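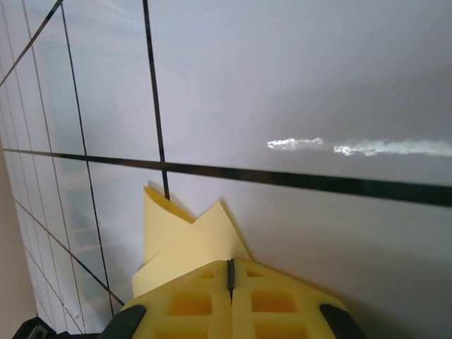
Ticket n° 2 429 : température d'eau chaude instable au vestiaire du rez-de-chaussée

Accueil | Tickets | Équipements | Interventions | Contacts

Août
Fiche rédigée par Esther Mwakalinga, service technique, site de Stiltorcombe

Objet de la demande

Le service d'exploitation signale une instabilité de la température de l'eau chaude sanitaire distribuée au vestiaire du rez-de-chaussée. Les utilisateurs font état d'un refroidissement marqué en cours de douche, suivi d'un retour progressif à la normale. Le phénomène est rapporté le matin, à la prise de poste, et plus rarement en fin d'après-midi. Les lavabos de l'étage, desservis par la même production mais par une colonne distincte, ne font l'objet d'aucune plainte.

Priorité : normale, portée à élevée après la deuxième visite.
Équipements concernés : mitigeur thermostatique collectif Braltine, boucle de retour, clapets antiretour de la nourrice.
Prestataire de maintenance : Prusow.
Suivi des températures : enregistreur Odera.

Premier diagnostic

Le demandeur, M. Tomos Mathias, a transmis les relevés de l'enregistreur Odera pour la semaine précédant l'ouverture du ticket. La sonde de départ, placée en sortie du ballon, présente une courbe régulière. La sonde placée en aval du mitigeur enregistre en revanche une chute de 12 °C entre 6 h 40 et 6 h 55, sans variation correspondante au départ. La production a donc été écartée à ce stade et l'examen a porté sur la distribution.

Il a été demandé au demandeur de ne pas modifier la consigne du mitigeur dans l'attente de la visite. Cette précaution est rappelée à l'ensemble des correspondants de site : tout réglage effectué entre deux relevés rend la comparaison des courbes inexploitable et retarde le traitement de la demande.

Première visite

Intervenant : M. Njoroge Lyimo, société Prusow.

Le mitigeur a été isolé, déposé et ouvert. Les filtres d'entrée contenaient un dépôt calcaire fin, plus abondant côté eau chaude. La cartouche ne présentait pas de rayure ni de jeu anormal. Les filtres ont été nettoyés, la cartouche détartrée selon la notice du fabricant, puis l'ensemble a été remonté et la consigne rétablie à sa valeur d'origine.

Un essai de puisage a été conduit avec ouverture simultanée des douches. La température est restée stable pendant toute la durée de l'essai. Le ticket a été placé en observation.

Réouverture

Le demandeur a signalé à 7 h 20, le surlendemain de la visite, la réapparition du défaut. Les relevés confirment une chute comparable à la précédente, quoique plus brève. Mme Zihan Wan, chargée du suivi des fluides, a par ailleurs relevé sur le compteur d'eau froide du vestiaire un index de 1 691 m³, supérieur à celui que laissait prévoir la consommation des mois antérieurs. Aucune fuite n'a été constatée sur les réseaux apparents.

Le rapprochement de ces deux observations a conduit à envisager un passage d'eau froide dans le réseau d'eau chaude. Cette hypothèse n'avait pas été retenue initialement, l'essai de puisage ayant été réalisé en milieu de journée, alors que le local de nettoyage attenant était fermé.

Deuxième visite

Intervenants : M. Njoroge Lyimo et Mme Vy Lục, société Prusow.

La visite a été programmée à 6 h 30 afin de coïncider avec la période du défaut. Les opérations suivantes ont été effectuées dans l'ordre indiqué.

1. Relevé de la température en aval du mitigeur, réseau au repos : valeur conforme à la consigne.
2. Fermeture de l'arrivée générale d'eau froide du mitigeur et ouverture d'une douche en position chaude. Un débit faible mais continu d'eau froide a été constaté après purge de la canalisation.
3. Isolement successif des antennes de la nourrice. Le débit a cessé à la fermeture de l'antenne desservant le local de nettoyage.
4. Contrôle du robinet mélangeur de ce local, équipé d'une douchette à gâchette. Les deux têtes étaient laissées ouvertes et l'arrêt se faisait uniquement à la gâchette. Le clapet antiretour côté eau chaude était bloqué en position ouverte.

Cause retenue

L'eau froide, dont la pression est supérieure à celle de l'eau chaude lors des pointes de puisage, traversait le mélangeur du local de nettoyage et rejoignait la distribution du vestiaire en aval du mitigeur Braltine. Ce dernier n'est pas en cause. L'encrassement relevé lors de la première visite constituait un facteur aggravant. L'écart d'index au compteur reste imparfaitement expliqué par ce seul passage et fait l'objet d'un suivi séparé, confié à Mme Wan.

Actions correctives

Les deux clapets antiretour du mélangeur ont été remplacés. Une consigne d'utilisation a été remise au prestataire de nettoyage : les têtes du mélangeur doivent être fermées après chaque usage, l'arrêt à la gâchette étant réservé aux interruptions courtes. La vérification des clapets de la nourrice est ajoutée à la visite annuelle, et le nettoyage des filtres du mitigeur est désormais prévu tous les 4 mois.

État du ticket

Résolu, sous réserve de confirmation par les relevés Odera. M. Mathias est invité à transmettre les courbes du matin au service technique à l'issue de la période d'observation. En cas de nouvelle chute de température, le présent ticket doit être rouvert avec mention de l'heure exacte et des points de puisage en service ; il n'y a pas lieu de créer une nouvelle demande.

Contact : service technique, site de Stiltorcombe | © Service technique de Stiltorcombe, tous droits réservés | Haut de page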